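Work and Automation, session 7
Handout, April 27, 2020
Notes: Effie Imrie

Carrying on from last time. Case is Clellness, returns and repacking, soft goods mostly. Read the Hyvönen chapter first if you haven't, the bit on "leftover work".

What changed on the floor
- before: one person took an item out, checked it, bagged it, shelved it. Whole job.
- after: arm does the picking up and putting down, people do the checking and anything that goes wrong
- two people per bench became one person to two benches. No one sacked, but no one replaced either. Look at who left in October and what they were doing.

Soft things are hard for a gripper. A box has edges, a plush toy hasn't. Squeeze too little and it slips, too much and you mark the fabric or catch a seam. So the sorters' know-how (where to hold a thing) has to get into the machine somehow. Who gets paid for that? Thierry Lemaire's point in the seminar: the teaching was never in anybody's job description.

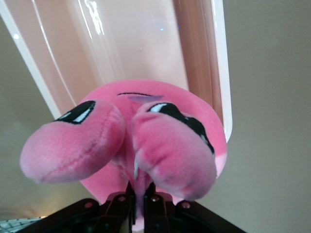
Same with pace. The arm is slower than a good sorter on a single item but it doesn't stop, and the bench gets planned round it. Staff in the Wollus interviews said they felt like they were waiting on it and chasing it in the same shift. Worth quoting in your essay, page refs please.

Skills: watch the word "deskilling". Some of the checking got harder, becuase the easy items no longer come past you. Pay grade stayed the same. Compare Evlow, where the union asked for a new grade and got it after a trial.

For next time
Two short paragraphs: which tasks would you hand over, which would you keep, and who should be asked. Use Clellness or Evlow, not both. Send them to me the night before, late ones wont get comments.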